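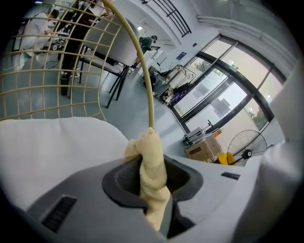 I finished the transfer of the Kirnby cassette this week, and the main thing I have to report is that I did it twice. The first pass was fast. I had suspected this from the second song, where the organ sits a little above where any organ ought to sit, but I blamed the organ and kept going.

For anyone who wasn't reading last month: Kirnby put out one album, Skelen, on the Pusov label, on cassette only. The master reel was recorded at Quintana, a studio above a tile shop, and has not been seen since the shop closed. What's left is the dubbed cassettes. Jordan Hartley, who played bass, lent me two copies, one in its case and one without.

**The speed problem**

A cassette deck is supposed to pull tape at a fixed rate. Whether it does depends on the motor, the belt, the pinch roller, and a small trim screw that someone has usually turned at some point. The standard check is to play a calibration tape with a 3000 Hz tone on it and read the frequency coming out. I should have done this before the first pass.

Mine read 3035 Hz. That's a ratio of 1.0117, or a bit over one percent fast. There are 100 cents in a semitone, and this error comes to 20 of them. Most people won't hear that on its own. Play along with it on a tuned guitar and you'll hear it right away.

The reading held steady over the whole side, with only a slight wobble either way. That was good news, as a steady error is simple to deal with. A drifting one means opening the deck and starting with the rubber parts.
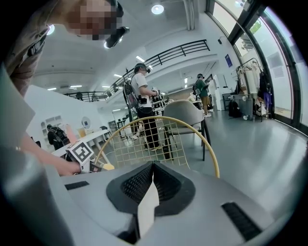

*White cube with a printed marker pattern, near the edge of the table.*

**Fixing the file or fixing the deck**

With a constant error you can correct the file afterward. Resample by 3000/3035 so that pitch and length move together. Don't use the pitch shift tool for this. Pitch shift holds the length fixed and moves the pitch on its own, which leaves you with the right notes at the wrong tempo, plus some smearing on the cymbals.

I tried the file fix first and it was fine. The organ came down, the songs got slightly longer, and the cymbals sounded the same as before. I then adjusted the deck anyway and ran the tape again, for two reasons. I have more tapes to do and don't want to carry a correction factor around in my notes. The playback equalization is also built around the correct speed, and while the error there is too small to matter, it bothered me.

The adjustment took longer than it should have. The trim screw on this deck is reached through a hole in the back of the motor, and a steel screwdriver near a running motor gives you a reading you can't trust. I used a plastic one. Small turns, then wait for the motor to settle, then read again. Let the deck warm up first — mine reads low for the first few minutes, and if you set it cold you'll be fast again by the end of side A.

**Azimuth, briefly**

Set it by ear for each tape, in mono. Rock the head screw until the top end is at its brightest, then leave it alone. The two copies of Skelen needed different settings, so they were probably dubbed on different machines. The copy with no case has the better high end. The other one has less hiss but drops out for a moment near the start of side B.
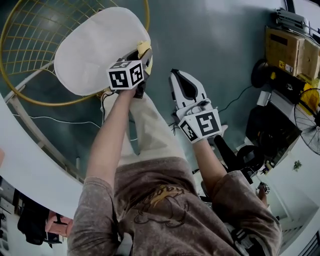

The remaining question is whether the dubbing decks were at the right speed themselves. A calibrated player only tells you what is on the tape, and if the duplicator ran slow, a correct playback will be sharp. I lined up the same song from both copies and they drift apart by a small amount over its length, so at least one of them is off. The organ would settle it if I knew how it was tuned. Jordan thinks the band tuned to the organ and that the organ was "close." I've asked whether anyone remembers the make.

Until I hear back I'm leaving the second transfer as it came off the deck, with no further correction, and storing both copies as separate files. The sides are unsplit. Track breaks come later, once I've worked out whether the talking before the fourth song belongs to the third or the fourth. The insert lists it as neither.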